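Subject: Re: Bin-picking cell, cable dressing and bin position
From: Agnes Cruickshank
To: Dresell cell users
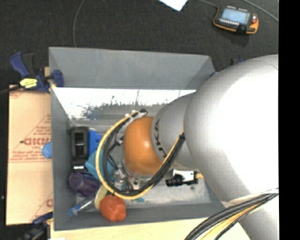 1. Cable dressing

The loop of black and yellow cable at the orange joint is to be inspected before each session. Please check the ties at the top of the loop and the black fastening where the bundle meets the arm. The loop must have enough slack for the full turn of the wrist and must not touch the contents of the bin at the lowest picking height. Replacement ties are in the Truto cabinet.

2. Bin position

The bin is held by clamps at its edge. Users who loosen a clamp are required to repeat the position check (procedure 2618) and to enter the result in the Sezer log. Speed is limited to 700 mm/s until this has been done.

3. Pendant

The pendant should be returned to its hook at the end of the session. It should not be left on the floor.

On the matter raised by the Zisov group:

> We had six stops last month, all with the arm low over
> the left side of the bin. The log gives a cable load
> warning each time. The harness has done nearly 700 hours.
> Should we shorten the loop or move the bin?

Neither change should be made locally. The harness will be replaced in January, and the loop length will be set again at that time. Until then, please keep to the raised approach path for the left side.

Agnes Cruickshank
Cell maintenance, Dresell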